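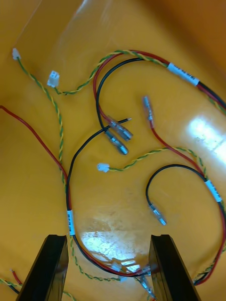

According to Princess Gatchalian, the wires were the wrong place to start, and a student team should have been given blocks first. Her objection was raised at the September review of the Atness course and is answered in part by the results below.

4 min read

4.2 Harness picking task

Figure 2. Wire harnesses in the orange-yellow bin, seen between the gripper fingers. Each harness joins red and black wires and a green-and-yellow twisted pair at a white label sleeve.

Student teams were asked to lift a single harness from the bin and place it on a tray without dragging a second one along. The Zarero team chose to grip at the label sleeve. The Grirnham team gripped the paired red and black wires — a choice that made the approach easier to plan but left the connectors free to catch on their neighbors.

Of 102 attempts by the Zarero team, 44 ended with one harness on the tray. The Grirnham team completed 18 in the same number of attempts. Most failures in both groups were double picks. Tatlı, who graded the logbooks, recorded these separately from dropped harnesses, and the two categories are kept apart in the analysis that follows.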